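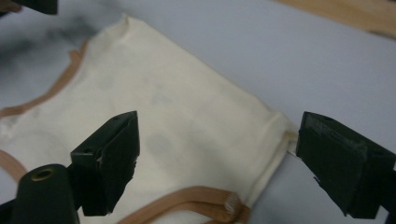
Dramulstead Clothing Swap – minutes, 8th July

Started late, door was locked. 8 present. Last minutes ok'd.

Hall: Celbridge Room has gone up to 200 for the day. Agreed to pay it, Bastos Street too small and no parking.

Money: 425 in the account before hall is paid. Flyers still owed for.

Donations: 23 bags so far. Mostly kids stuff, short on mens and coats. Knits to go flat on tables, not on hangers – last time they streched. Anything stained goes to the rag bin, no arguing at the door.

Tickets: one in, one out stays. Long talk about shoes. No decison, carry over.

Leftovers: Zenerthorpe shelter will take adult sizes only. Need to ask about kids sizes elsewhere.

AOB: two rails missing a wheel. Bring own tape.

Next meeting same place, date by email.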